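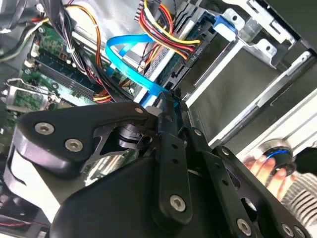
2 min read

Plallik 80 case fan

The Plallik 80 is an 80 mm axial fan for desktop computer cases, made for older and smaller towers that have no mount for a larger size. It replaces the Plallik 67, which used a sleeve bearing and was dropped in July. The new model has a ball bearing and a four-pin connector, and it can be mounted flat or upright.

Speed is set by the board. On a three-pin header the fan runs at full speed all the time. Boards with a four-pin header can slow it down, and most will do so from the factory settings. If the fan pulses at low load, raise the lowest speed step in the board setup until it runs evenly.

Specifications

Size: 80 mm, square
Bearing: ball
Connector: four-pin, fits three-pin headers
Cable length: 54 cm, sleeved
Warranty: 6 years
In the box: fan, four screws, four rubber pins

Fitting

Shut down the computer and unplug it at the wall. Remove the side panel. Air leaves the fan on the side with the support arms, so these face out of the case at the rear and into it at the front. An arrow on the housing shows the same thing.

Use either the screws or the rubber pins. The pins pass less vibration to the panel but need a clean hole; painted holes on some cases are too tight and should be opened with a small round file. Screws cut their own thread the first time and should be turned by hand. Route the cable behind the drive cage where there is one, and tie it back before closing the case — a loose cable touching the blades is the most common cause of returns.

The Plallik 80 is not suited to power supplies. The cable is rated for the current of one fan only, so do not add a second fan through a splitter on the same header.

Fitting notes by Hrefna Vídalín. Updated Tuesday, November 23, 2021.

Related items

Skorner dust filter, 80 mm
Mạch four-pin extension cable
Bokia rubber pins, bag of 54
Plallik fan guard, steel wire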